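Sep 22, 2020

## Tema 4. Planificación con dos brazos: quién pasa primero y quién espera

Apuntes de la sesión de hoy, para los que vinisteis y para los que estabais en el examen de Materiales. Los paso casi como los tengo en el cuaderno, así que si veis una errata en alguna fórmula me escribís y la corrijo.

El otro día lo dejamos en un brazo solo. Seis articulaciones, un espacio de configuraciones de seis dimensiones, un RRT que iba tirando muestras al azar y tan contentos. Pues ahora ponemos dos brazos en la misma mesa y la cosa se complica bastante (¡pero es mi parte favorita del curso, aviso!).

### Tres formas de plantear el problema

**Planificación centralizada.** Juntamos los dos brazos en un único robot de doce articulaciones y buscamos en ese espacio. Es lo más limpio en la pizarra: una configuración es un vector `q = (q_izq, q_der)` y una colisión entre brazos es una autocolisión como cualquier otra. Lo malo ya os lo imagináis, el espacio crece una barbaridad y el planificador se pasa el rato probando muestras que no llevan a ningún sitio.

**Planificación desacoplada.** Cada brazo planifica por su cuenta y luego arreglamos los tiempos. El camino geométrico queda fijo y solo jugamos con la velocidad a la que cada uno lo recorre. Es rápida, pero hay casos en los que no encuentra solución aunque exista. Por ejemplo, cuando la postura final de un brazo tapa el paso del otro.

**Planificación por prioridades.** Primero el brazo A, ignorando al B. Después el B, tratando al A como un obstáculo que se mueve en el tiempo. Es la que vamos a usar en la práctica y la que trae por defecto Wutero, el paquete que tenéis instalado en los ordenadores del laboratorio.

Ojo con una cosa que preguntó Bayu Yusof al final y que está muy bien vista: si cambias el orden de prioridad, ¿sale el mismo plan? No, ni de lejos. A veces con el orden A-B hay solución y con B-A no la hay. Por eso en Wutero el orden es un parámetro y conviene probar los dos.

### La zona compartida

Llamamos zona compartida al volumen al que pueden llegar los dos brazos. Fuera de ella cada uno va a su aire y no hace falta comprobar nada entre brazos. Dentro hay que comprobarlo todo, y además con margen. 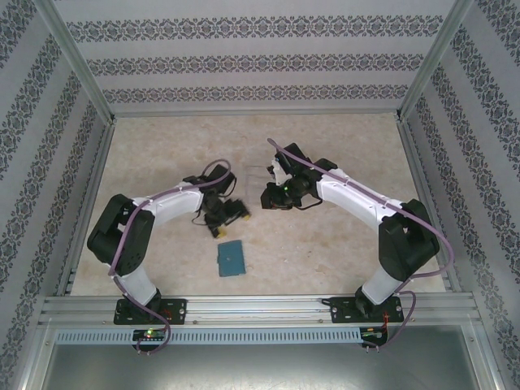

El truco más sencillo, y el que os pido para la entrega, es un cerrojo sobre esa zona. Un brazo pide permiso antes de entrar, entra, hace lo suyo, sale y suelta el cerrojo. El otro espera en una postura de reposo que esté *fuera* del volumen. Esto último se olvida siempre – el año pasado tuve tres grupos con la postura de espera metida dentro de la zona, y claro, el primer brazo no podía ni empezar.

En pseudocódigo:

```
plan = planificar(brazo, q_actual, q_objetivo)
tramos = partir_por_zona(plan, zona_compartida)

for tramo in tramos:
 if tramo.dentro:
 zona.pedir(brazo)
 ejecutar(tramo)
 if tramo.dentro and brazo_fuera(zona):
 zona.soltar(brazo)
```

Fijaos en que se suelta cuando el brazo está fuera *de verdad*, leyendo los encoders, y no cuando termina el tramo en el plan. El controlador siempre va un poco por detrás de la referencia, y ese poco basta para un golpe.

¿Y el interbloqueo? Con un solo cerrojo y la postura de reposo bien elegida no aparece. En cuanto metéis dos recursos (la zona y una pieza, por ejemplo) ya puede pasar que cada brazo tenga uno y quiera el otro. Solución de toda la vida: pedirlos siempre en el mismo orden. Los que hicisteis Sistemas Operativos con Lumturie Begović os lo sabéis mejor que yo, me consta.

### Comprobar colisiones sin morir en el intento

Una malla completa de cada eslabón es un lujo que no necesitamos. Usamos cápsulas: un segmento más un radio. La distancia entre dos cápsulas es la distancia entre los dos segmentos menos la suma de los radios, y eso se calcula en nada.

`d = dist(s1, s2) - (r1 + r2)`

Si `d` es menor que el margen de seguridad, lo damos por colisión. Para empezar poned 23 mm de margen, que es lo que uso yo. Luego vais bajando si el planificador se queja demasiado.

Y ahora lo que casi todo el mundo se deja: los cables. El modelo URDF no sabe que existen. Un cable que va por fuera del eslabón hace un bucle, el bucle cambia de forma con la postura, y el planificador pasa tan tranquilo por ahí. Yo lo apaño engordando el radio de las cápsulas del antebrazo y la muñeca, y además limito el giro de la muñeca. Feo, pero funciona, y no hay que simular un cable.

### Calibrar una base respecto de la otra

Toda la sección anterior supone que sabemos dónde está el brazo derecho visto desde el izquierdo. Esa transformación, `T_izq_der`, no se mide con una regla. Bueno, la primera aproximación sí, pero después hay que refinarla.

El procedimiento es tocar los mismos puntos con los dos brazos (uno detrás de otro, por favor) y resolver por mínimos cuadrados. Con tres puntos no alineados ya tenéis solución, pero os recomiendo unos cuantos más, y a distintas alturas. Si los tomáis todos sobre la mesa, la inclinación os va a quedar regular y los errores se notarán justo arriba, que es donde se cruzan los codos.

El programa `utholm_calib` os hace la cuenta y saca el residuo. Si algún punto se dispara, repetidlo antes de seguir, no lo borréis alegremente.

### Unos números para haceros una idea

Lancé la misma consulta 100 veces con cada método en mi portátil, con los dos brazos en posturas cruzadas:

| Método | Muestras (mediana) |
|---|---|
| Centralizado, 12 articulaciones | 2,926 |
| Por prioridades, A y luego B | 131 |

No os lo toméis como una ley, es una consulta concreta y con otra habría salido otra proporción. El centralizado, eso sí, encuentra caminos más cortos cuando los encuentra, y a mí me sigue pareciendo muy elegante.

### Para la entrega

- Implementad `partir_por_zona` y probadla primero en simulación, con la zona definida como una caja alineada con los ejes.
- Ejecutad los dos órdenes de prioridad y guardad el registro de cada uno.
- Contadme en un párrafo qué pasa si la postura de reposo cae dentro de la zona. Podéis provocarlo a propósito en el simulador, en el robot NO.
- Velocidad reducida la primera vez que lo paséis al hardware, y una persona con la mano en la parada.

Para leer: el capítulo de coordinación de los apuntes de Tesfamariam, que está colgado en la carpeta del curso. La parte de diagramas tiempo-tiempo os la podéis saltar por ahora – volvemos a ella en el tema 6, cuando veamos el escalado de velocidades.

Los turnos de laboratorio están en la hoja de siempre. El grupo de Virwood va primero y el resto por orden de inscripción.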